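The Gripper Problem: Frequently Asked Questions
Mokero bench, last updated Sun 3 August

Why is there a FAQ?
Su-chen Lo got tired of answering the same emails. So did the rest of us, but she was the one who had the page set up by lunch.

What went wrong?
The right arm let go of things. It would pick up a cup, carry it a respectable distance, and then open its fingers in midair as if it had remembered an appointment. The log said the grip was fine each time. The floor said otherwise.

How often did it happen?
Six times in nearly 3,000 picks. That sounds good until you hear what was in the cups.

Was anyone hurt?
No. One pair of pants was retired.

So what was the cause?
The cable at the wrist. With the wrist turned far enough, it pulled on its connector and the gripper lost its signal for a moment. When the signal came back, the gripper went to its startup position, and that position is open. Whoever chose that default at Drorkema presumably never carried soup.

Why did it take 12 days to find?
We blamed the software first. Then we blamed the cups. Then we swapped the gripper for a spare, which worked perfectly all afternoon, and we went home happy. We had also rerouted the cable during the swap and written that down nowhere.

Did the emergency stop work?
Yes, and it stopped the arm. It doesn't stop liquid. If something is already falling, press the button anyway and step back.

What has changed?
The cable now has slack and a clamp. The gripper holds its last position after a signal loss, and the arm waits for a person to clear the fault. Wrist rotation is limited until the new connectors from Ateş arrive.

Can I go back to the pouring task?
Yes, at reduced speed. Colored liquid only, please — clear spills are how we found the slippery spot by the door.

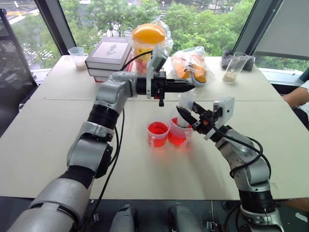 Keep laptops off the table and your hands out of reach of both arms while either one is powered. If the fault light comes on with a cup in the grip, wait 30 seconds, get hold of the cup, and only then clear it. Doing this in the other order is how the pants were lost.

Does the left arm have the same fault?
It hasn't shown it. It got the same clamp and the same settings, and we are watching it with suspicion.

Who do I tell if it happens again?
Su-chen, before you mop. She wants the log saved first. The mop is behind the Restudeo crates.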